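4. Practice Loop for Plate Loading

4.1 Purpose

The practice loop is used to train line staff before they are assigned to a Mirinus loading cell. It reproduces one task from the Reltstead line: a piece moves from the supply dish to an empty plate on a carrier. The loop uses toy food, and no food handling permit is needed to work at it.

Complete this section before section 5 (Live Line Handover). Staff moving over from the Bradham kitchen must also complete it, including those with earlier experience on the manual belt.

4.2 Laying out the table

1. Clear the white tabletop and wipe it down. Old scuff marks inside the ring can be left.

2. Set the closed track ring flat on the table. Check that the tabs on the outer rail face outward all the way around.

3. Check the two silver pieces on the right side of the ring. They must sit flat enough for the train to pass.

4. Place the train on the left arc with the locomotive leading and the red couplings joined.

5. Put a white plate on each car. Load the first car with the yellow piece and the second with the red piece. Leave the third plate empty.

6. Set the blue dish outside the ring, to the left of the train, and put the orange striped piece in it.

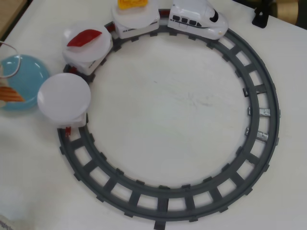 4.3 Assigning roles

Before automation, one person loaded plates and watched the belt at the same time. With a Mirinus cell, loading passes to the arm and the person at the station becomes the attendant. The attendant's duties are:

- confirming the layout before each cycle
- keeping the supply dish stocked
- stopping the cycle when a piece is dropped or a plate shifts
- writing the reason for each stop in the station log

The attendant does not place pieces by hand while a cycle is active. This is the habit experienced loaders find hardest to drop, and the first sessions should be planned with that in mind.

NOTE: Attendants stay on the loader pay grade until they are signed off on section 5. Questions on grading go to the shift office, not to the trainer.

4.4 Checking clearance

1. Set the Strazds controller to MANUAL and speed to LOW.

2. Jog the gripper down toward the track. Stop before any part of it touches the rail.

3. Look across the tabletop from the side and check the gap between the gripper and the raised tabs. Do not judge it from the screen alone - the tabs and the rail are close in color and the edge is easy to misread.

4. Jog up and repeat at the next approach point.

CAUTION: Keep hands outside the ring whenever the controller is in MANUAL or AUTO. Use PARK to reach the track. 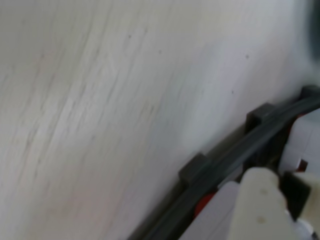

Līga Baranauskienė asked at the June review that the attendant, and never the trainer, hold the stop button during this check. Her view was that people who have only watched someone else stop the arm wait too long when they are alone with it. The request was accepted and applies to all shifts.

4.5 Running a loading cycle

1. Hand the stop button to the attendant.

2. Select LOAD 3 on the controller and press START.

3. Watch the plate, not the arm. A plate that slides on its car is a stop condition even if the piece lands correctly.

4. When the controller shows END, select PARK and wait for the arm to stop moving.

5. Compare the table with the end condition: a piece on every plate, the blue dish empty, the locomotive and cars still on the rails.

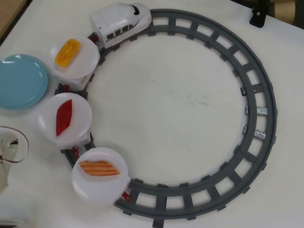
6. If the end condition is met, enter PASS in the station log. If not, enter the step at which the cycle differed and reset the table as in 4.2.

7. Repeat until the attendant has logged 12 cycles. Stopped cycles count toward the total, provided the reason is written down.

4.6 Faults during approach

Most stops on the practice loop occur while the gripper is low over the track with the dish close by. The attendant has to follow the finger pad, the outer rail and the rim of the dish together. If any of them is out of view, press stop and change position before resuming.
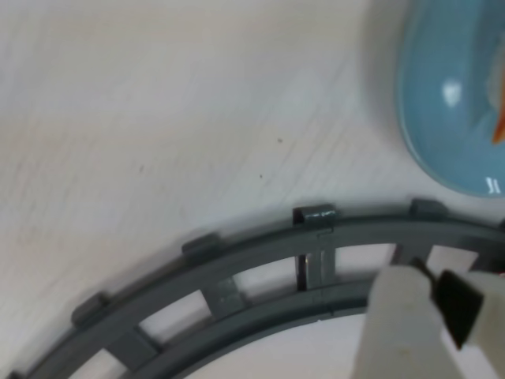

A stop at this point holds the arm where it is. It does not release a piece or return the arm to PARK. Press RAISE first, then PARK. If fault code 925 appears, the approach height has been lost and the clearance check in 4.4 must be done again.

Do not count a stop against the attendant. Stop totals are used to adjust the cell and are left out of staff reviews.

4.7 Sign-off

The trainer and the attendant both sign the log. Keep the signed page at the station until section 5 is complete.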